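Wulusska Review Finds Little Proof Behind Youth Health Program Claims

Four programs, two years of records, and not much to show which parts helped young people 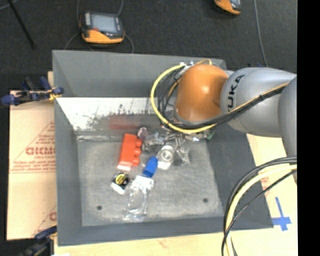 WULUSSKA, January. Programs that teach teenagers about relationships, birth control and sexual health often promise more than their records can back up, according to a review released Thursday by Paewai, a nonprofit that checks the evidence behind publicly funded youth services.

The review looked at four programs serving teens in group homes, alternative schools and county-run shelters in the Wulusska area. Together they enrolled 378 young people over 2 years. All four described themselves in grant reports as effective. Paewai asked each of them for the records behind that word and read what came back.

What came back was thin. Three of the programs measured success mainly with a survey handed out at the last session. Teens who had stopped coming were not there to fill it out. The fourth program did try to reach young people after they left, but its follow-up form had been changed partway through, and the answers from the first year can't be compared with the answers from the second.

"A teenager who checks a box saying she learned a lot has told us she was in the room and was polite about it," Paewai said in a statement. "We would like to know whether she got to a clinic when she needed one. The reports we read do not say."

What the programs claimed

Grant reports from the four programs lean on the same few phrases. Participants "gained confidence." They "reported stronger communication skills." They "intend to make healthier choices." Paewai does not dispute that some of them did. It does question how a reader is supposed to tell, when the questions were asked once, on paper, with the person who had taught the class standing nearby.

Intentions are a weak stand-in for behavior at any age. Two of the programs asked teens what they planned to do and then reported the answers under the heading "Outcomes." Paewai recommends that county funders stop accepting that heading for that kind of answer.

Attendance figures were harder to read than they should have been. One program counted a teen as served after a single session. Another waited until a teen had finished most of the lessons. Both numbers went into the same county summary, in the same column, with no note.

Young people who move

Placement changes are an ordinary fact of life for teens in group homes and shelters. A young person may start a class in one building and be living across the county before it ends. Every program in the review said this was its biggest problem, and Paewai has no reason to doubt it.

The programs handled it differently. One squeezed its lessons into a short run of evenings. One let teens pick up at a new site where they had left off, which sounds sensible, although the records do not show how often a teen did so. The remaining two kept their regular schedules and wrote off the ones who moved.

All four described their approach as a good fit for the population. Paewai found no case in which a program had tried one schedule, compared it with another, and kept the better one. The choices seem to have been made by staff on the basis of experience. Experience is worth something, but it was presented to funders as a finding, and it was not one.

The Flotenov materials

Three of the four programs used Flotenov, a packaged set of lessons sold to schools and youth agencies. Its sales materials call it "proven with high-need youth." Paewai asked for the study. It received a summary describing classes of ninth graders in regular public schools, most of whom lived at home with a parent and stayed in the same school all year.

Those results may be perfectly sound for ninth graders in regular public schools. They say very little about a 17-year-old in a shelter. Facilitators appeared to know this already. Notes kept by staff show them dropping role plays that assumed a parent at the dinner table, rewriting examples, and adding time for questions about consent, clinic visits and who is allowed to see a medical record. By the end, some sites were teaching something a good distance from what the county had paid for.

Paewai does not fault the facilitators. Many of the changes look reasonable. But a program cannot claim the results of a lesson set it has largely stopped using, and none of the county reports mentioned the changes.

A new dashboard, with the same old numbers

The county plans to track future programs with Ultimum, a reporting tool that displays enrollment, attendance and survey scores on one screen. Officials have said it will make results easier to see.

Paewai is doubtful. Its reviewers were given a look at the tool and found it tidy and quick to use. They also found that it collects the same end-of-class survey, the same intentions and the same loosely defined attendance that caused trouble in the paper reports. Faster charts will not fix a question that was poorly asked. The review urges the county to settle what it wants to know before it pays for more ways to display it.

What Paewai recommends

The review does not call for cutting the programs. Young people in these settings have good reason to want clear, private, accurate health information, and no record Paewai read suggests the classes did harm. The review asks that the county hold back the word "effective" until there is something behind it.

It recommends one definition of "served," written down and used by everyone. It recommends that surveys be given by someone other than the person teaching the class, and that a short follow-up take place after a teen leaves, by text or phone, with the teen's consent and with privacy protected. Programs that change a purchased lesson set should say so in their reports and keep a copy of what they taught.

Paewai also asks funders to pay for this work. Three of the programs had no money set aside for follow-up at all, and it is a little rich to complain about missing data that no grant has ever covered.

Limits of the review

The review has its own gaps. Paewai read records and staff notes. It did not observe classes or interview teens, and it cannot say whether the programs worked. It can say only that the documents offered as proof do not prove it. Four programs in one area are a small group, and readers elsewhere should be careful about assuming the same is true of theirs.

Program staff were given a draft and invited to respond. Two did. One accepted the findings on attendance and said its definition has since been changed. The other objected that paperwork cannot capture the trust built between facilitators and teens. Paewai printed that response in full and left its conclusions as they were.

The full review, including the survey forms and the two program responses, is free on request from the Paewai office in Wulusska.

About Paewai

Paewai is a nonprofit that reviews the evidence behind publicly funded services for children and teens. It takes no money from the programs it reviews or from companies that sell lesson materials or reporting software.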